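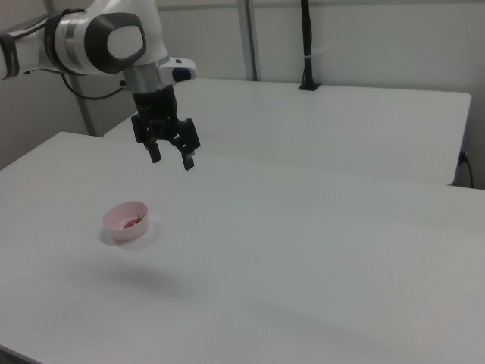
4. Budgéter un poste de manipulation : ce que le devis ne dit pas

4.1. Le bras et tout le reste

La littérature sur la manipulation robotique indique volontiers le modèle du bras, plus rarement la facture. Nous avons voulu combler cette lacune avec les seules pièces dont nous disposions, à savoir nos propres bons de commande, arrêtés au 2021-11-14. Le poste Painemal a été monté sur une ligne de crédit unique, libellée « robot », libellé dont l'optimisme apparaît dès la deuxième livraison.

Le bras lui-même n'a posé aucune difficulté : le fournisseur, Firngate, l'a chiffré en une page et livré dans le délai annoncé, ce que nous signalons par souci d'exhaustivité. Les tables, en revanche, ont occupé trois réunions. Le service des achats les classe en mobilier de bureau, catégorie pour laquelle il faut justifier le nombre d'agents assis. Nous en avions demandé deux et déclaré zéro agent assis. Le dossier est revenu avec un point d'interrogation au crayon.

Les mâts, brides et câbles relèvent d'une troisième catégorie, dite « petites fournitures », plafonnée à 100 euros par commande. Il a donc fallu fractionner. Le total de ce poste s'établit à 1586 euros, frais de port compris, et ces derniers y tiennent une place que nous préférons ne pas isoler.

Nous utilisons Cookies et traceurs pour mesurer l'audience de ce site. Tout accepter | Tout refuser | Personnaliser

4.2. La pince : acheter, louer ou attendre

Trois options ont été comparées pour l'effecteur. L'achat d'une pince de la gamme Kultness supposait une dépense d'environ 3000 euros, à laquelle s'ajoutait une bride d'adaptation absente du catalogue public. La location ne devenait défavorable qu'au bout de 5 mois, durée que tout calendrier de projet promet de ne pas dépasser et que le nôtre avait déjà dépassée au moment du calcul. La troisième option consistait à attendre le renouvellement du marché-cadre, prévu en février. Elle avait la faveur du service financier, pour qui un équipement non acheté présente un excellent rapport coût-entretien.

L'achat a été retenu. L'argument décisif ne tenait ni à la force de serrage ni à la course des doigts, mais au contrat de location, qui mettait à la charge du laboratoire toute « altération d'aspect ». Avec des fruits au programme, la clause méritait lecture.

4.3. Les consommables, ou le prix du bol

La tâche de référence met en jeu un petit objet rouge et un bol rose pâle (figure 1). Le bol constitue l'article le moins coûteux du poste et le seul dont l'achat ait nécessité une note explicative, la nomenclature comptable ne prévoyant pas la vaisselle hors restauration. Nous recommandons d'inscrire dès l'origine une ligne « objets à manipuler », d'y prévoir des doublons et de résister à la tentation de la nommer « divers », intitulé que les contrôleurs lisent en premier.

Pour les denrées périssables, le plan type Nilach, dont nous sommes partis, propose un amortissement linéaire sur l'exercice. Nous ne l'avons pas suivi.

Figure 1. Poste Painemal : petit objet rouge posé dans le bol, sous la pince ouverte.
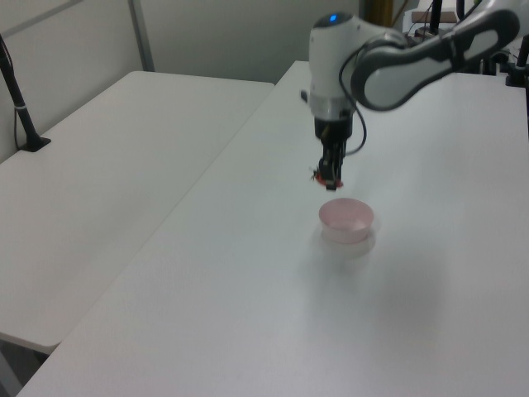 4.4. Maintenance et provisions

La provision pour maintenance a été calculée en pourcentage du prix du bras, suivant l'usage. Elle ne couvre donc ni les câbles, ni les brides, ni les doigts de la pince, toutes pièces que nous aurions spontanément placées en tête de la liste des remplacements. Une provision assise sur le coût complet du poste nous paraît préférable. Elle suppose toutefois de connaître ce coût, donc de rapprocher des factures réparties entre trois catégories d'achat et deux exercices, travail qui n'a lui-même été budgété sur aucune ligne.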